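Plain bores and printed gears: a case for leaving the keyway out

31 August 2020
By Emerson Pimentel

Most small gear trains built on a bench fail at the hub. The teeth get the attention because they are the visible part, and because there is a large body of published work on tooth form, pressure angle and contact ratio. A builder choosing plastic spur gears for a light drive will compare tooth counts for an evening and then accept whatever bore the supplier offers. My argument is that the order should be reversed. Choose the hub first, then the bore, then the teeth.

The arrangement I have in mind is the ordinary one: a plastic spur gear on a steel shaft, low speed, intermittent load, no oil bath. It covers door mechanisms, small conveyors, camera sliders, winders, display turntables and most teaching kits. Nothing here applies to a gearbox that runs all day, and readers with that problem should buy metal.

The case against the keyway

A keyway in a plastic hub is a notch. Torque is carried on one flat face of the key, and the corner at the bottom of the slot sees the highest stress in the part. In steel the margin is usually generous enough for this to pass without comment. In acetal or nylon it is less generous, and the plastic creeps. The slot widens under repeated reversal, the gear acquires backlash that was never in the teeth, and the builder responds by closing the centre distance. The teeth then bind, and the teeth are blamed.

The grub screw is worse. It loads a single point of the shaft through a thread cut in soft material. Tightened enough to hold, it strips or splits the hub. Tightened less than that, it walks. Both Hellum and Skernik sell plastic gears with a tapped hub, and I have bought both. The Hellum hub is thicker, and in my use it lasted longer before it failed in the same way.

A plain round bore, pressed or clamped, spreads the load over the whole circumference. It has no corner. It can be reamed to suit the shaft that is on the bench instead of the shaft in the catalogue. If it slips under overload, it slips without breaking anything, and in a light drive that is a useful property.

Hub length

The second fault is a hub that is too short. A gear located on a short bore will tilt on its shaft by whatever clearance exists, multiplied by the ratio of gear radius to hub length. On a pinion this is trivial. On a wide, thin gear it is visible as a wobble at the rim, and the mesh tightens and loosens once per revolution.

My own rule is that the bore should be supported over a length at least equal to one and a half shaft diameters. For a shaft of 8 mm that means 12 mm of engagement. Many catalogue gears give the face width and no more. A raised cylindrical hub costs a little axial space and a little material, and it removes a fault that cannot be corrected anywhere else in the train. Where the hub stands proud on one side only, the shaft must be checked for room on that side before the plates are drilled.

Ribs are a separate matter. They stiffen the web, and they save material. They do nothing for location. I have seen ribs offered as an answer to wobble in trade literature, and they are no answer to it.

Tooth size

Only now do the teeth come in. Fine teeth run more smoothly and tolerate less error in centre distance. Coarse teeth tolerate more error and are noisier. For a given diameter, the fine gear has smaller teeth and therefore weaker ones, although at the loads considered here the strength is seldom the limit. Dirt is the limit. A strand of swarf that a coarse gear will pass over will stop a fine one.

I would still choose fine teeth for most bench work, on the condition that the hub is sound. A moulded blue gear of this sort, with closely spaced teeth and a raised hub around the bore, is a sensible pattern for the purpose. 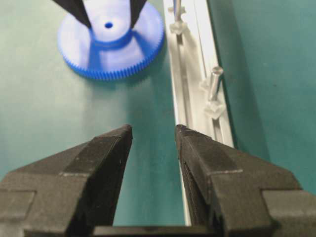

Setting out on the bench

The surface matters more than it is given credit for. Small plastic parts on bare wood pick up grit, and parts on polished metal slide. A smooth mat in a plain, strong colour solves both difficulties at low cost. Green is the usual choice and suits most stock, black and white included. Green gears are the exception, and Akande, for one, supplies its 14-tooth pinions in green. I keep a grey sheet for those.

Gears should be laid flat with the hub uppermost. In this position the bore can be inspected for flash without handling, and the rim shows any warp against the mat. A gear laid hub down rocks, and nothing can be judged from it. Rails, shafts and spacers should be kept on the same surface so that each fit can be tried before anything is fixed.

The bore is tried first. The gear should pass on to the shaft with firm hand pressure and no twist. If it needs a twist, ream it. If it falls on under its own weight, reject it, and do not attempt to rescue it with adhesive. A glued gear cannot be moved, and the first position is seldom the final one.

A note on measurement

Suppliers quote bores to a tolerance that suits their mould, and plastic moves with temperature and moisture. Nylon in particular takes up water and grows. A 58-tooth nylon gear stored in a damp shed and then brought indoors will not measure the same after a week on a dry shelf. I measure at the bench, on the day of assembly, with a plug gauge and not with calliper jaws, which read a small hole undersize.

Brerivent prints the bore on the packet label and leaves the hub length off altogether. This is the common practice and it should change. A drawing of the hub in section would take little space on the packet and would tell the builder more than the tooth count does. Until it appears there, order one gear, measure it, and then order the other 6.

Emerson Pimentel – contact via the letters page | © 2020, all rights reserved | Back to top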